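Folding on the bed: a conversation with Zuweira Addo

Zuweira Addo folds laundry on a bed. She has a table at home in Pretidville, and she has used it for sewing and for meals, but for 11 years the clean clothes have gone onto the blanket in the back bedroom.

"A table is hard and it's always got something on it already," she said. "A bed is the right size. You can spread things out and see what you have."

Addo teaches a short evening class on home care at the Amoah community rooms. It covers washing, mending, folding and storing clothes. The class costs nothing and runs again in November. Most of the people who sign up are setting up a home for the first time, or have moved into a smaller one.

She did not plan on teaching it. She spent most of her working life in the linen room at Trindano, a guesthouse with a large laundry, where she started on sheets and moved to towels.

"On a full day we did 400 towels," she said. "You learn to do it one way and not think about it. If you think about it, you slow down."

At home she is less strict. She said people come to the first class expecting to be told off about their drawers, and she has no interest in that. She asks them to bring one bag of clean laundry and tip it out. Then they sort it by where it is going, which she considers more useful than sorting it by what it is.

"If your gym things live in one drawer, put them together from the start," she said. "Socks, shorts, the shirt. Why would I make you put the socks with the other socks and then walk around the house?"

Small items are where most people give up, according to Addo. Shirts and pants get folded and put away, and the socks and odd pieces stay in the basket until the next wash. She does those first, while she still has some patience.

She lays a long, soft piece flat and smooths it from the cuff down. After that it can be folded in half or in thirds, depending on the drawer. She does not ball socks, a habit she dropped at Trindano after the housekeeper there, Beril Yurt, showed her what it did to the elastic.

"Beril had a box of stretched ones she kept to show new people," Addo said. "I still think about that box."
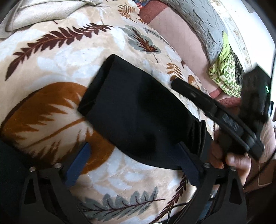

A black fabric piece on the leaf-print blanket, with its cuff at one end and soft folds at the other.

Dark clothes have their own problem, which is telling them apart. Addo's advice is to fold them in daylight if possible, and to keep a light or patterned cover underneath. She said a plain dark bedspread is the worst thing to work on.

"You lose them," she said. "You pick the blanket up at night and a sock falls out."

She is fond of plush blankets for the same job, though she admits they have a drawback. They pick up lint and pass it along, so she shakes hers outside before she begins. She washes it on its own in cool water and leaves it over a rail to dry. She does not use fabric softener on it, and she would like fewer people to use it on towels.

Kwaku Baidoo took the class last year and now helps set up the room. He said the part that stayed with him was stopping before he was tired of it.

"I used to save it all up for one big go," Baidoo said. "Now I do one load, put it away and leave it. The bed is clear by the time I want to sleep in it."

Addo agreed that this is the one real weakness of her method. Anything left on the bed at night has to be moved, and it usually goes to a chair. She has a rule that nothing goes on the chair. She said she breaks it in winter.

Asked about storage, she was brief. She likes shallow drawers and open shelves. She doesn't care for vacuum bags, which she finds leave creases in anything wool. She has bought dividers twice and given them away both times. Shoe boxes with the lids off do the same work, in her view, and they can be thrown out when they get dirty.

She keeps odd socks for one month in a small bag on the closet door. If the partner has not come back by then, the sock is used for dusting. Thick ones are good for blinds, she said, and thin ones for lamp bases and the tops of picture rails.

The next class will spend its first evening on folding and its second on mending. Addo asks people to bring a needle they can thread without glasses, and any item with a hole smaller than a dime.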